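# "They Call It Teaching. I Call It Picking Up Chopsticks."

Mbali Buthelezi cleaned apartments for Dalline for years. Now she spends part of her week in a kitchen where the chores get done with grippers, and she has some questions about who benefits.

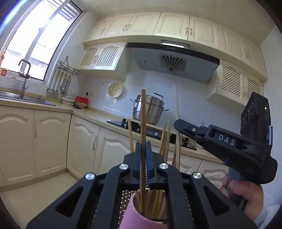

One reader wrote to us after our November piece on warehouse automation to say that we only ever talk to people who are scared of machines, and that if we found someone working alongside the technology we'd hear a different story. Fair enough. I went and found one, and the story is different in places. I'm not sure it's different in the way the reader meant.

Buthelezi works out of the Sirnemholm branch of Dalline, which sends cleaners and kitchen help to short-stay apartments. Last year the company signed an agreement with Altoreo to record housework. Staff could put their names down for recording shifts in an apartment in the Kołodziej building, doing kitchen jobs with a hand-held gripper instead of their own fingers. The recordings go to Altoreo, which wants to build a robot that can do the same jobs. Dalline gets a fee. Buthelezi gets her usual hourly rate.

"The same rate," she says. "Write that down first. When they announced it there was a slide that said 'new skills, new opportunities.' I put my hand up and asked what the opportunity paid. The man said it was comparable. I said comparable to what? He said comparable to now."

We meet at her place at four in the afternoon, after a shift. She has a sore thumb and makes tea with the other hand. I ask her to take me through the work.

"You get a list. Take a chopstick from the holder. Put it back. Take a bowl, move it over, move it back. Open a cabinet, close the cabinet. At first you laugh, because you've got this big claw and you're trying to pick up one chopstick and they all want to come. Then it's the second hour and it isn't funny."

Is it hard?

"It's slow. I can set a table for six while you're parking your car. With the gripper I'm like somebody's grandfather looking for his glasses. You can't feel anything, that's the problem. With my hand I know if I've got one stick or two. With that thing I have to look. So I look, and look, and by the end my eyes hurt more than my back, and I've been cleaning long enough that my back always hurts."

Dalline's staff newsletter, which she has kept and lets me read, calls the recording shifts "a lighter alternative to physical duties." She snorts at this. A lighter alternative to mopping, she'll give them. But a cleaning shift moves you through rooms, and she could plan it her own way: start the oven soaking, do the bathroom, come back. On a recording shift you stand at one counter and follow the list.

The list comes with a target. A normal shift is 162 recordings. Her best is 200, which she managed once, on a day of nothing but opening and closing doors. I ask what happens if you come in under the target.

"Nothing happens. They're very nice about it. They put the numbers on a screen by the coats, and nothing happens." She lets that sit. "In the apartments, they never knew how many times I picked up a cup. They knew if the place was clean. Now they know about every cup."

That seemed to me the most useful thing she said all afternoon, and I'd ask anyone from Altoreo to think about it before printing another brochure. The talk about automation is always about the day the robot arrives and takes the job, and that day keeps getting moved back. The counting is already there. A woman who was trusted with other people's front door keys now has a score on a wall.

I put it to her that this might be temporary, that the recording stage ends and the robot gets on with it.

"Have you seen the robot?"

I haven't, no.

"Neither have I. They showed us a video of one putting a plate in a rack. Very nice, very clean plate. I said, show me it with a pan somebody burned rice in and left for three days. The young woman from Altoreo wrote it down. I think she really did write it down. She was a nice girl. But I haven't seen burned rice on my list."

So what is on the list is clean dishes?

"Clean dishes, clean counter, nice daylight. The kitchen's lovely, I'd love that kitchen. But it isn't my job they're recording. It's the bit at the end of my job, when everything's done and you're putting it away."

I want to be fair here, and so does she. She likes several things about the shifts. She doesn't have to cross town between three addresses with a vacuum cleaner. No guest walks in on her. There's a chair, though she says you can't use it while you're recording. And she has, somewhat to her annoyance, become good at it.

"I worked out you don't go straight down on a chopstick. You come in and choose one that's standing a bit by itself, and you go slow, and you close before you think you need to. The new ones come in and stab at it. I showed two of them and they were fine after that." Did she get anything for training them? "I got asked to do it again."

Her trick is presumably now in the recordings along with everybody else's tricks. I ask how she feels about that, and she takes a while with it.

"My mother taught me to clean. You don't charge for that. If a girl starts at Dalline I show her how to get limescale off, and I don't send her a bill either. So at first I thought, well, it's the same, I'm showing somebody. But the girl buys me a coffee. The girl covers my shift when my son's sick. This thing isn't going to cover my shift." She corrects herself. "Well. It is, isn't it. That's the whole idea."

Dalline's position, as set out in the same newsletter, is that no cleaning jobs will be lost and that robots will "take on the repetitive tasks so our people can focus on guests." I've read that sentence, with small changes, from a hospital laundry and a parcel depot and a salad factory. I'd like to read it once with a number attached. Buthelezi's objection is more practical.

"What guests? The guests are out. That's when we clean. If I'm focusing on guests I've come at the wrong time."

She does know of one change already. Her branch used to have 10 people on the early apartment crew. Two were moved to recording shifts and weren't replaced on the crew, so the other eight do the same addresses in the same hours. No robot has been anywhere near those addresses. As far as she can see, the automation so far consists of fewer people cleaning, and a couple of people in a kitchen moving chopsticks.

"The others were a bit cold with me," she says. "I understood it. I'm standing in a nice kitchen and they're running. I said to them, put your names down too. One did. She lasted a week, she said she'd rather run."

Would she go back to the apartments full time?

"Some days. When my thumb's like this, yes. When it's raining and I think of the bus, no." She has asked for two things. One is a break every hour away from the counter, which she got. The other is a piece of paper saying what happens to the recording crew when Altoreo has enough recordings. She asked for that in a meeting, then by email, then in another meeting.

"They said they can't say how many is enough. I did 514 in my first three shifts, and that's only me. I said, is it a thousand more? Is it a million? He said it depends on the model. I said, so if I work well, I finish sooner, and you can't tell me what finished means. He said that was an interesting way of looking at it."

She has nothing against the machine as such, and says so more than once. If somebody made one that did ovens she would carry it up the stairs herself. She'd like to see it first, doing an oven, a bad one. She'd like the screen by the coats taken down. And she'd like a raise for the people who already know how to work the gripper, on the grounds that Dalline told everyone it was a new skill.

"It was on the slide," she says. "New skills. So I have a new skill. Where's the money for it?"

I asked her what she does with chopsticks at home now, and whether she ever catches herself going slow. She said they eat with forks.

Her next recording shift starts at eight in the morning. She's been told it will be lids.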